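About Odham Workplace Automation

Odham installs and supports robot arms for small, repetitive handling jobs in kitchens, canteens, packing rooms and offices. Most of these jobs are done by hand at the end of a shift: trays cleared, tables wiped down, packaging sorted, bins filled and taken out. We automate the part that consists of picking an object up and putting it in the right place. The rest stays with the people who already do it.

The company is based in Verkorville and has a second site in Dresham, where arms are configured before delivery. We employ 68 people across the two. The operations side is run by Laurinda Torres, who joined from contract catering and wrote most of our site procedures.

What we do

A typical installation covers one table or counter. We survey the workstation, list the objects that pass over it, and agree with the customer which of them the arm will handle. Objects fall into three classes in our documentation. Class A objects keep their shape when gripped: cups, boxes, rigid trays. Class B objects deform but recover, such as plastic tubs. Class C objects deform and stay deformed. Foil containers and wadded paper are the usual Class C items, and they take up most of the configuration time on any clearing job. Grip force, approach angle and finger opening are set separately for each class and recorded on the station sheet, which stays with the customer.

Objects outside the three classes are left to staff. This includes glass, knives, anything holding hot liquid and anything personal. If the arm meets an object it has no settings for, it stops and signals. A member of staff then removes the object and restarts the cycle from the panel.
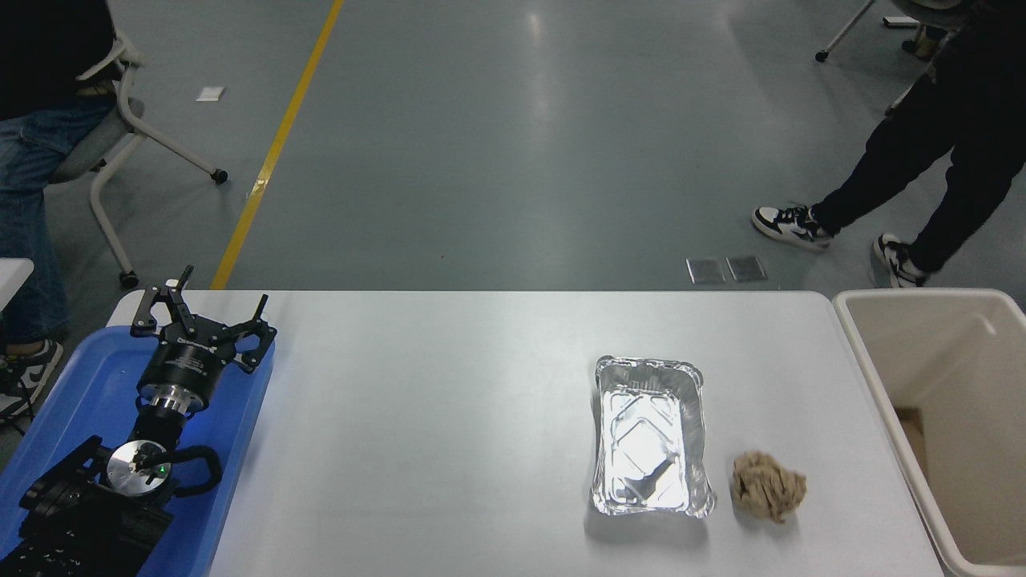 Acceptance of a station is based on a fixed run of 600 picks, drawn from the customer's own object list and carried out on the customer's own table. The run is done during normal working hours with people walking past, chairs being moved and lights on as usual. A failed pick is logged with its class and cause. We do not remove difficult objects from the list in order to pass, and the customer receives the full log whether the station passes or has to be reconfigured.

What changes for staff

We are asked this at every first meeting, usually by the people who do the clearing. The answer depends on the site, but some things are common to most of them.

Hours spent on clearing go down, and hours spent on checking go up by a smaller amount. Someone has to empty the bins, replace liners, wipe surfaces, look over the gripper fingers and read the log. On most sites this becomes a named duty with time set aside for it on the rota. We ask for that in writing before installation. On early projects the checking was added to an existing job with no time allowed, and it was skipped within weeks.

The order of work changes too. People clearing by hand tend to work in bursts after a meal or a delivery. An arm works at a constant rate and prefers a steady supply of objects, so a backlog can build up on the incoming side at peak times. Customers handle this either by clearing the peak by hand and leaving the remainder to the arm, or by adding a holding surface next to the station. We recommend the first option for rooms with limited floor space.

Some tasks become more skilled. Every station has at least two trained operators from the customer's own staff, who can adjust grip settings, add an object to the list and take the arm out of service. Training takes 8 hours, split over two days, and is carried out at the station. No previous technical experience is required. Customers are asked to treat the operator role as a graded position, and our standard contract includes a clause on this. Some negotiate it out. We would prefer that they did not.

We do not supply headcount forecasts or savings estimates based on job losses. Where a customer plans to reduce staff as a result of an installation, we ask that employees be told before the survey visit, so that our technicians are not the ones answering questions about it.

Safety and working distance

Stations run at reduced speed whenever a person is within reach of the arm. Each has a stop button on both sides of the table. Walkways are agreed during the survey and entered on the floor plan. Operators may put a hand on the table only when the arm is stopped. This rule applies to our own technicians as well.

Support

There are 169 stations under a support contract at present. Remote faults are answered the same working day, and site visits are booked through the Dresham office. Replacement fingers and pads are kept in stock. Gripper linkages are inspected every January and after any collision, including minor ones.

Our training material was rewritten with Hämäläinen, a workplace training firm, and the current edition is dated July 22, 2021. Printed copies are supplied with each station. Operators who trained on the older edition can attend a short refresher in Dresham or ask for one on site.

Survey visits are arranged through the Verkorville office. Please have a list of the objects handled at the workstation ready, including the ones that cause trouble.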